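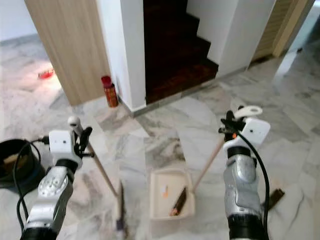
Aroha Bolger wrote in after the May issue to ask why her heels split every winter, even though she puts lotion on them every night. She has tried a pumice stone, two kinds of cream and a pair of gel socks. The cracks on her left heel now sting when she gets out of bed, and she wanted to know if that meant something was wrong with her.

Usually it doesn't. Cracked heels are one of the most common skin complaints there is, and most cases come down to dry skin and pressure. The skin on the heel is thick and has no oil glands. It relies on sweat and on whatever you put on it to stay flexible. When it dries out it gets stiff, and each time you put your weight down, the fat pad under the heel spreads sideways and pulls on that stiff skin. Sooner or later it splits along the edge.

Some things make this more likely. Standing for long hours on hard floors is one. Open-backed shoes and sandals are another, because nothing holds the heel pad in place. Long hot baths, strong soap, indoor heating and extra body weight all add to it. Skin also gets drier with age, so people who never had trouble before may start to notice it in their fifties or sixties.

Aroha mentioned that she works on her feet at the Cosgrove garden center and wears clogs there from morning until closing. Changing the shoes may do more for her than another jar of cream. A closed heel with a cushioned insole is what she should look for, and she should wear socks with it.

As for the lotion, the kind matters. Ordinary body lotion is mostly water and does very little for skin that thick. Look at the label for urea, lactic acid or salicylic acid. These soften the hard outer layer so that moisture can get in. Urea creams come in different strengths. A 10 percent cream is fine for general dryness, and 25 percent is often suggested for thick, cracked heels. The stronger ones can burn on an open crack, so start with plain petroleum jelly until the deepest splits have closed.

A simple evening routine:

Soak your feet in lukewarm water for 10 to 15 minutes. Leave out the bath salts.

Rub the thick areas gently with a pumice stone or a foot file. A few strokes are enough. Stay away from the cracks themselves.

Pat dry, including between the toes.

Put the cream on the heels while the skin is still slightly damp. Don't put it between the toes, where trapped moisture can lead to fungus.

Pull on a pair of cotton socks and go to bed.

The soaking and filing only need to be done two or three times a week. The cream should go on every night, and in the morning too if you can manage it. Give it a few weeks. The outer skin on the heel is slow to replace itself, and people often quit just before they would have seen a change.

Please don't cut the hard skin off with a razor or a blade. It is easy to go too deep, and a cut on the heel heals slowly and picks up germs from the floor and from shoes. If a crack is painful to walk on, clean it and cover it with a bandage during the day. Liquid bandage products also work for some people, as long as the crack is clean and shallow.

Now for the part of her letter about something being wrong. If the skin is also itchy, or is scaling in fine flakes across the whole sole, it may be athlete's foot. That form often gets mistaken for dryness, and moisturizer won't clear it up. An antifungal cream from the drugstore is the usual treatment, and a doctor can take a small scraping to check. Red, sharply edged patches that also turn up on the elbows or knees point toward psoriasis. An underactive thyroid can dry out the skin all over the body, and people who have it tend to feel cold and tired as well.

Diabetes is the one to take most seriously. It can reduce feeling and blood flow in the feet, and a small crack may turn into a sore before it is noticed. Anyone with diabetes should look over both feet every day, use a mirror for the soles, and show any crack to a doctor or podiatrist without trying to treat it at home. The same goes for anyone with poor circulation or a weakened immune system. They should also check before using a pumice stone or an acid cream.

Everyone else should make an appointment if a crack bleeds repeatedly, if the area is red, warm or swollen, if there is pus, or if a month of steady care has made no difference. Fever or red streaks moving up the foot need to be seen the same day.

Aroha also asked whether drinking more water would help. It won't do much for the heels unless you are short of fluids to begin with. Vitamin pills are much the same. Unless a blood test has shown that you are low in something, the money is better spent on cream and socks.

Several readers have asked about ingrown toenails, and that will be covered in the next issue. Questions can be left at the front desk or sent in by mail. Please keep them short and tell us if we may print your name.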